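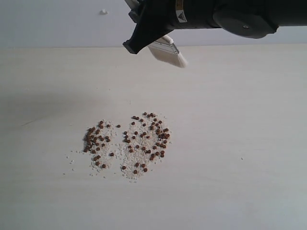
June 4, 2019

Brush day! I've been putting off writing up the spilled grain business because I kept thinking I'd find something better than a paintbrush, and I haven't, so here are my notes before I forget the lot.

First, the brush. It's the small flat one with the white bristles, and it's still my favourite for the Fellach bench work. I had a proper go with the other candidates (a pastry brush from Yuk-lan's drawer, and a stiff nylon thing from Gunawan that I think was meant for cleaning grout) and neither one came close. The stiff one flicks. You get a nice clean patch right where you started and then grains all the way down to the far end, plus a few on the floor that you find later with your socks. The pastry brush has the opposite problem, it's so floppy that it just rides up over the top of everything and feels lovely doing it.

The little paintbrush has enough spring to shift a grain without launching it. What matters most, I think, is the flat edge. A round brush leaves a gap on each side and you end up going back over the same strip again and again, chasing one grain – very annoying if you're trying to finish before lunch.

Things I want to remember for next time:

Keep the brush on a slant. Straight up and down, the bristles splay out and you lose the edge. Wen-hsiung likes it much flatter than I do, nearly lying down, and his way is gentler but slower. We disagreed about this for longer than it deserved. I've put both in the log as "low" and "mid" and we can fight it out over the numbers.

Short strokes. Long sweeping ones look great and then the pile gets away from you halfway along.

Lift before going back. I still forget this and drag half of them back where they came from.

I did 9 passes per pile this morning and wrote down anything left behind at the end. Three piles at the low angle, three at mid. The worst one left 49 grains on the table, but that was my fault, I'd washed the brush and hadn't let it dry properly, so everything stuck to the bristles and then dropped off wherever it fancied. I'm leaving that result in the log with a note beside it. Yao-tsung will want to throw it out and I'd like to keep it, because somebody else is going to use a damp brush sooner or later and it's good to know what you get.
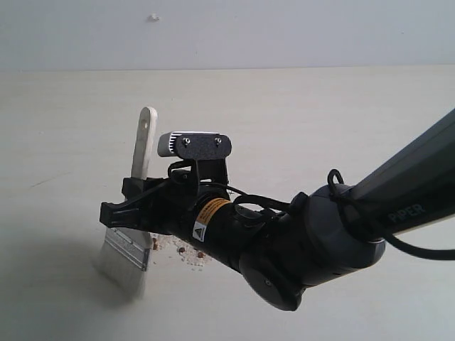
A word on the table too. I'm very happy with the pale top for feel, it's smooth and the grains slide nicely, but it's hard on the eyes. Pale grains on a pale table and I'm bent over sideways trying to catch a shadow. Chia-hao reckons a desk lamp set down low at one end would do it, and I tried it with my phone torch and he's right, they all pop up like little hills. I'll see if there's a spare lamp at Gernovthorpe before we go buying one.

Also, wipe the table down first! There was a sticky spot from somebody's tape and I lost a good ten minutes thinking my stroke was off when the poor grains were just glued down. Warm water and a drop of dish soap got it off. Then dry it, then wait a bit longer than you think you need to.

The little white bump on the wall is still there as well, by the way. I keep looking at it. It might be a bit of putty, I haven't picked at it yet in case the paint comes off too.

Storage: the brush goes in the jar bristles up, please. Hsin-yi found one of the old ones jammed head first in a mug and it has a permanent kink to the left now. I've kept it for dusting shelves.

Still to do: order two more flat brushes the same width from Mindis, try a slightly wider one if they have it, and redo the damp pile with a dry brush so there's something fair to put next to it. Also sweep the floor, there's grain under the bench.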